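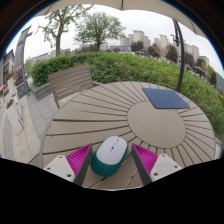
Setting up a place to work on a slatted patio table

By Felista Nyanda
Posted 21/03/2026

A slatted outdoor table is a good place to work for a few hours, but it is harder on a mouse than a desk is. The slats are usually narrow, the gaps between them catch the feet on the underside of the mouse, and the optical sensor loses its reading when it passes over an opening. Most of this can be fixed with a mouse pad and ten minutes of setup.

These steps are for a round table with slats that run out from the center. They work on a square table too, with one change noted in step 2.

What you need

A wireless mouse with a charged or fresh battery
A mouse pad, the flat kind with a firm base
A laptop and its charger
A damp cloth and a dry cloth
Removable putty or a strip of non-slip shelf liner
A small tray or pouch for anything that could drop through the gaps

Step 1. Clean the table

Wipe along the slats, from the center out to the rim. Wiping across them pushes grit into the gaps and it comes back up later. Do the center disc last, then go over everything with the dry cloth. Pollen and fine sand are the main problem in spring. Both stick to the bottom of a mouse pad and make it slide.

If the table has been outside all winter, run an old toothbrush along the gaps first. We left ours out in December and it took two passes.

Step 2. Choose where to sit

On a round table with slats like spokes, the gaps are widest near the rim and narrowest near the center disc. Your laptop can go near the rim. It is wide enough to span several slats and won't notice them. The mouse pad should go further in, where the surface is closer to solid.

If the center disc is flat, let one edge of the pad rest on it. Check that the disc sits level with the slats. On some tables it is slightly raised, and the pad will rock. In that case, move the pad off the disc completely.

On a square table with straight slats, the gaps are the same everywhere. Put the pad wherever your arm is comfortable and turn it so the long side crosses the slats.

Step 3. Lay the pad flat

A thin cloth pad sags into the gaps after a while in the sun. A firm pad stays flat. If a thin one is all you have, put a magazine or a piece of stiff cardboard under it, cut a little smaller than the pad so the edges don't catch your wrist.

Press a small piece of putty under each corner, placed over a slat and not over a gap. Shelf liner works as well. Cut it to the size of the pad and lay it underneath. Remove the putty when you go in, as it softens in direct sun and leaves a mark.

A dark pad gets hot. Feel it before you put your wrist on it, and turn it over or move it to the shade if you are stepping away for lunch.

Step 4. Connect the mouse

Turn the mouse on using the switch underneath. If it uses a small USB receiver, plug the receiver into the side of the laptop nearest the mouse. Do this while holding it over the laptop or your lap. Receivers are small enough to fall through most slatted tables, and if there is gravel below you will be looking for a long time.

If it uses Bluetooth, open the Bluetooth settings on the laptop and pick the mouse from the list. When it does not appear, turn the mouse off and on again, or hold the pairing button until the light blinks. The button may be on the underside, so check there first.

Step 5. Set the pointer speed

You have less room outside than at a desk, so a faster pointer helps. Raise the speed one notch in the mouse settings and try it. You should be able to cross the whole screen without running off the pad. If you can't hit small buttons anymore, go back a notch.

Some mice have a small button behind the scroll wheel that may change the sensitivity. If yours does, try that before going into the settings. Stella Rweyemamu, who tested this setup with me, uses 3 of the levels on hers and leaves the fastest one alone.

Step 6. Deal with glare

Sit so the sun is to your side. With the sun behind you, the screen reflects everything. With the sun in front, you squint over the top of the laptop all morning. An umbrella helps, but light also comes up through the slats from a pale patio, and it can be distracting in the corner of your eye. A towel or outdoor mat under the table takes care of it.

Direct sun on the mouse itself can cause trouble too. If strong light gets in under the edge, the pointer may jump. Shade the pad with the laptop lid or turn your chair a little.

Step 7. Keep small things off the slats

Pens roll to a gap and stop there, or they go through. Earbuds, memory cards and paper clips go straight down. Put them in the tray. Keep drinks on the far side of the table from the laptop, on a coaster big enough to cover at least two slats.

Packing up

Turn the mouse off before it goes in the bag. Shake out the pad, brush the underside with your hand, and roll or lay it flat depending on the type. Wipe the bottom of the mouse with the dry cloth. Grit on the feet will scratch an indoor desk the next day.

Don't leave the mouse on the table overnight. Dew is enough to get into the seam between the buttons and around the wheel.

Common problems

The pointer skips. The mouse is running off the pad or there is dirt over the sensor. Blow into the opening gently, then wipe it with a cotton swab.

The mouse catches when I move it. One of the feet is hanging over a gap or over the edge of the pad. Move the pad toward you so your normal range stays on it.

The pad slides when I lean on it. The slats are damp or dusty. Dry them and replace the putty.

The wheel feels gritty. Hold the mouse upside down, turn the wheel several times, and tap the shell lightly. Don't spray anything into it.

Comments

Tatu Tanui: I use a thin cutting board under my pad. Same idea as the cardboard and it doesn't bend when it gets humid.

Musyoka Rotich: Would this work on a mesh metal table?

Felista Nyanda: Yes, with a firm pad. Skip the putty and use the liner, there isn't enough surface for putty to hold.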